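Week 4 handout: buying textiles second-hand and keeping them going

Hello again. I've typed these up from what I said in the session, so they ramble a bit, and I've put in the bits I forgot. If you missed week 3 (fibres and how to burn-test them), get a copy of the sheet from Haoran Duan, who has the spares.

Reading a care label

We started with labels because I'm amazed how many of us never look at them. The tub with a number in it is the hottest wash the thing can take. A hand in the tub means hand wash. One bar under the tub means go gentler, two bars means very gentle indeed. A triangle is bleach, a square with a circle inside is tumble drying, and dots mean heat - more dots, more heat. Anything crossed out means don't. I still mix up the dry cleaning letters and have to look them up, so no shame if you do too.

If there's no label at all, treat it as wool until you know better. I once didn't, with a lovely moss green blanket from the Clakergate market, and it came out the size of a tea tray. I still have it. The cat likes it.

Shrinkage

Teodoro Villalobos asked whether cotton shrinks because of the water or the heat, and I gave him a muddled answer. Let me try again. Cotton yarn gets stretched when it's spun and woven, and it stays stretched until something lets it relax. Water does that, and warmth and tumbling speed it along. So most of the shrinking happens in the first few washes and then it more or less stops. Wool is a different story! The fibres have tiny scales that catch on each other when they're rubbed about, and once they've locked together you've got felt and there's no going back.

To work out shrinkage for your sample, measure before, measure after, take one from the other, divide by what you started with and times by 100. My linen curtain panel was 278 cm long before washing. Say it loses 2 per cent, that's a bit over five and a half centimetres, so the hem wants to be left generous. Always wash curtain fabric before you cut it. Please. I've seen so many sad curtains.

The Limton mill books

I passed round my photocopies from the old Limton order books, and several of you wanted to know more. They list 3,524 lengths of sheeting sent out in one year, nearly all of it plain weave, with the finisher's name beside each one (Allel turns up again and again, then vanishes in July and I've never found out why). Some 2,000 of those went to boarding houses, who wanted cloth that could stand being boiled every week. Have a look at how tightly it's woven compared with your own sheets at home - hold yours up to a window and you'll see what I mean.

For next time

Bring one item you've washed at home, with your before and after measurements written down, and a note of the temperature and how you dried it. Small is fine, a napkin or a pillowcase. If you're stuck for something, the Song remnant box will be out from half past six and you can take a piece from there.

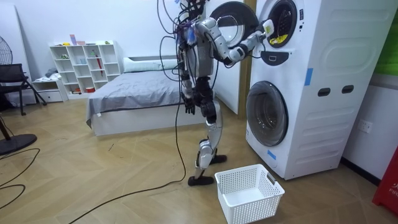 And do bring a tape measure of your own if you can, a cloth one for preference, as the class ones have all stretched and no two of them agree any more. We'll be starting on stains: tea first, then grease, and candle wax if we get that far.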